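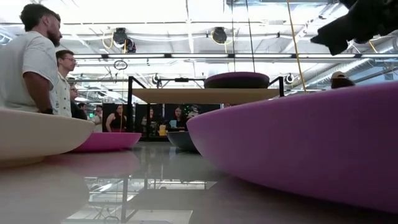

How many colors of dishes can you mix before it looks like a mess? I stop at five, and I let one color show up more than once so the others have something to hang around.

I got into mix-and-match dishes in January, when my last matching dinner set got down to three plates and one sad saucer. Buying a whole new set felt like overkill, so I started picking up single pieces in plain, solid colors. Now I set tables like this for pretty much every dinner we host, and here's how I go about it.

Start with shape, then color. Everything should be round and plain, with a simple rim and no pattern. If the shapes agree, the colors can be as loud as you like! My friend Rhona Kerr tried it with a square plate in the middle of everything and we both kept staring at that one plate all through dessert.

Pick your quiet colors first. You want a cream or beige and one really dark piece, like charcoal. Those two calm everything down. Then bring in the fun ones. I love a strong pink, a purple, and something soft and peachy (peach is the one people skip, and I think it's the best of the lot).

Now lay the plates out before you set anything else down. Clear the table, wipe it, and put them in two short rows with a little gap between each one. Don't think about who's sitting where yet. You're only looking at which color sits next to which.

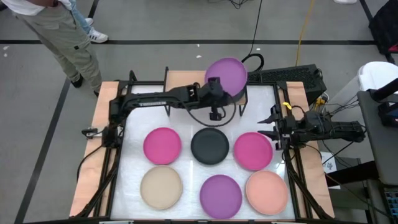 Pinks at both ends of the back row, charcoal between them, then cream, purple and peach in front.

Once they're down, step back to the doorway and squint. I mean it, squint. If one side feels heavy, it's usually the dark plate's fault, so slide that to the middle. If you have two plates in the same color, try keeping another color between them. I swap one pair at a time and then look again, or I lose track of what I changed.

Bowls come last. A shallow bowl on a plate of the same color looks neat but a bit flat, so I go one step off: purple bowl on pink plate, cream bowl on peach. Pink on charcoal is my favorite — it makes even plain soup look fancy. Save your biggest bowl for salad or bread and don't worry about matching it to a plate at all.

A word on storage. I stack by color with the light ones on top, and I slip a paper napkin between plates I don't use much. Give the stack a wiggle before you close the cupboard, and if it rocks, there's a bowl in there somewhere (ask me how I know).

When I have 10 people over I run out of plates and borrow from Rhona, whose green ones go with nothing I own. I put those down at the kids' end, with green napkins, and call it a theme.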